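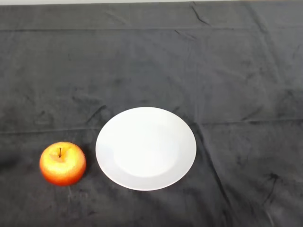
Fig. 1. Apple and white plate on dark gray cloth. Set-up for drawing session 4.

Manddale Evening Workshops
Drawing from Still Life, Session 4: One Round Thing, One Flat Thing

Hi all! These are my notes for the fourth session, typed up a bit more neatly than last time (sorry to everyone who tried to read my handwriting on the Session 3 sheet). Bring them along, scribble on them, spill tea on them, I don't mind.

We've spent three weeks on boxes, bottles and that horrible folding chair, and I think you've all earned something simpler to look at. So we have an apple and a plate. I love this set-up and I come back to it every January, partly for the color against the gray and partly for the plate, which looks like the easy half and then eats up most of your evening.

What to bring

Paper, A3 or close to it, at least four sheets. The cheap stuff is fine for the first two drawings.
Pencils: HB, 2B and 6B. If you have a stick of charcoal, bring that too.
A putty eraser.
Colored pencils or pastels for the last part: a pale yellow, an orange, a strong red, a dark brown, and a gray that's nearly black.
Something straight for measuring. A knitting needle is perfect.

Part 1. Where things go (15 minutes)

Before you draw anything, put a light mark for the left side of the apple and another for the right side of the plate. That's the width of your whole group, and everything has to fit between those two marks. Last term half the class ran out of paper because they drew a lovely big apple first and then had nowhere to put the plate. I did it too when I was learning, many times.

In Fig. 1 the two objects sit low and over to the left, with a lot of cloth left over. You can keep that if you like it (I do, I think all that dark space is handsome) or you can move in closer and let the objects fill the page. Decide now, please, and stick with it! Changing your mind halfway through is how erasers get used up.

Now the gap. The apple and the plate don't touch, and the strip of cloth between them is only as wide as a finger or so. Draw that strip as a shape of its own. It has a curved side on the left, where the apple bulges, and another curved side on the right, where the rim comes around. If you get that funny little shape right, your two objects will be the proper distance apart without any more measuring. There's a narrow shadow falling in there as well, along the apple's right side, but leave it alone for now.

Part 2. The plate

We all know a plate is round, and that's the trouble. Your brain keeps telling your hand "round" when your eye is getting an oval, wider than it is tall. Hold your knitting needle out at arm's length, close one eye, and compare the height with the width. Write the proportion in the corner of your paper so you can't argue with yourself later.

Some things I'll be coming around and nagging you about:

Ovals don't have pointed ends. If yours looks like a football or a lemon, round off the two sides.
Draw from the shoulder. Go around lightly in the air a few times, then let the pencil touch down while your arm is still moving.
The flat part in the middle is a second oval inside the first. Please don't put a hard line around it. On this plate the rim slides into the well with just a soft change of tone, and a dark outline will turn it into a hubcap.
The plate has no pattern at all, so everything you say about its shape has to be said with very pale grays. Look at the lower part of the rim, where it curves down and goes slightly gray. The upper part is very nearly pure white. That small difference is most of what you've got to work with, so go gently with the 2B.

If you'd like extra practice at home, the ovals page in the Flandberg drawing book (page 65 in our shelf copy) is a good one, and it's worth doing more than once.

Part 3. The apple

After all that, the apple feels like a treat! It's very nearly a ball, and we're looking down on it slightly, so the dimple and the stem face up toward us. Put the dimple in as a small soft dip near the top center. The stem is short, thin and dark brown and it leans a touch to the left. Please keep the lean. A stem stuck in bolt upright makes an apple look like a cartoon.

For color, start with your pale yellow over the whole thing, then bring the orange in from below, then the red lower still, down to where it meets the cloth. Keep the upper surface light, and leave the very brightest patch as bare paper. There are faint speckles in the yellow areas, and you can dot a few in at the very end, but only a few. I once watched someone put in 70 and the poor thing looked ill.

Part 4. The cloth

I know, I know, it's a big dark area and it's boring to fill. Do it anyway. White plates only look white when there's something dark behind them, and you'll be amazed how much brighter yours gets once the charcoal goes down. Use the side of the stick, keep the strokes loose, and work up to the edges of the objects carefully. Now you can go back to that narrow shadow beside the apple and push it darker than the cloth around it.

Those of you using Havlíček paper should go easy with the eraser here, because my own sheets have gone fuzzy if I rubbed them too much.

For next time

Do one apple and one plate at home, on any dark cloth, a sweater will do. Try it once with the gap and once with the apple partly in front of the plate, and see which you like better. Bring both along.

We're in the Brudton room again from Session 5 and we finish at 9 as usual. Please wash your hands before you touch the door handles, charcoal gets everywhere.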